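Suvo Two-Arm Folding Cell: Setup and Service Guide
Section 7. Recovering from a fold fault

Revised 2022-06-13. Replaces the January sheet.

This section covers fault codes 2488 (arm-to-arm clearance) and 3107 (grip lost or wrong grip point). Both stop the fold program partway through a garment. For code 3894 (joint overcurrent), go to Section 8 and do not try the steps below.

CAUTION: The arms hold position after a fold fault. The motors stay powered. Keep hands, sleeves and lanyards out of the cell until step 3 is done.

7.1 Before you reach in

1. Press the stop button. Do not use the pause key on the Stotel panel for this. Pause lets the program resume if the panel times out.

2. Write down the fault code and the step number on the panel. Both are cleared at restart.

3. Turn the arm power switch to OFF while supporting the forearm of whichever arm is raised. The wrists drop when power goes. Work with a second person if both arms are up.

4. Compare the floor with the normal start layout. The shirt to be folded lies flat in the center with the collar to the right, finished shirts are stacked at the back left, and waiting shirts are in the green basket at the back right.

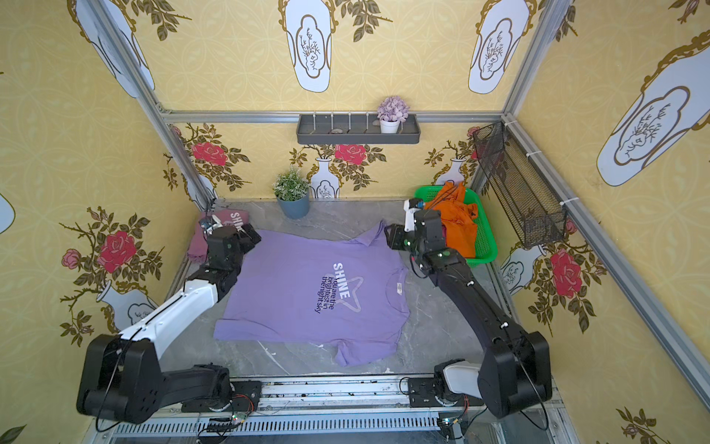
5. If the shirt has moved out of the center area, take it out and put it back in the basket. Do not straighten it under the grippers.

7.2 Fault 2488: arm-to-arm clearance

The controller raises 2488 when the planned paths of the two grippers come closer than the limit set in parameter 3000. The usual causes are a shirt laid off center, a base plate that has shifted on the front rail, or an arm that was not homed after a power cut.

1. Check the bolts on both base plates. If either plate has moved, stop and call service.

2. Restore arm power and home the left arm first, then the right. The left arm parks over the stack side and must be clear before the right arm swings in.

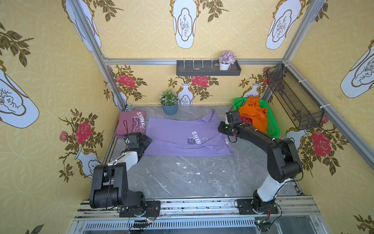

If the right arm stops short during homing, check that its cable has slack at the shoulder. A tight cable reads as a load on the joint, and the arm will give up on the move after three tries. Free the cable by hand with the power off and home both arms again.

3. Run the program at the slow setting for one full shirt. Watch the final folds closely. Both grippers work close together there, and most 2488 stops come at that point. 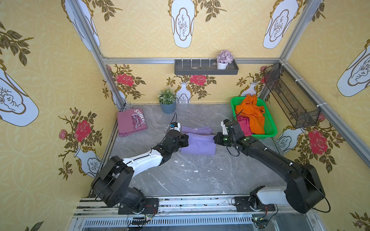
Figure 7-3. Both grippers at the folded garment, with a finished shirt at left.

4. If 2488 comes back at the same step, do not lower parameter 3000. Crescencio Pacheco's group did this on the Skorkby cell and bent a fingertip on the second shirt. Send the code and step number to Macarena Carretero in service.

7.3 Fault 3107: grip lost or wrong grip point

This fault means a gripper closed and the fabric was not where the program expected it. Start with the wrist camera view, which stays on the panel after the arms are off.

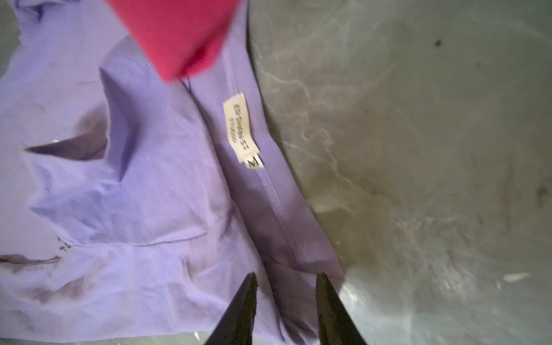
Grip points are taken from the outline of the garment, so a crumpled shirt gives the program very little to work with. Seams and labels can help you find out how the cloth is lying. In the view here, the cream label marked M sits on the strip along the raised seam, well away from the two fingertips at the bottom, and the cloth to its left is in deep folds. Do not restart on fabric in this state.

1. With arm power off, open the fingers by hand and lift the shirt out.

2. Check the fingertips for lint or thread.

3. Lay the shirt flat, home both arms and restart from step 1 of the program. A restart from the middle of a fold is not supported.

NOTE: Barroso fingertips wear faster than the original ones. Replace them in pairs.

7.4 Fault log

Enter every 2488 and 3107 in the cell log with the step number and the garment size. Darcy Kerslake collects the logs for the service group.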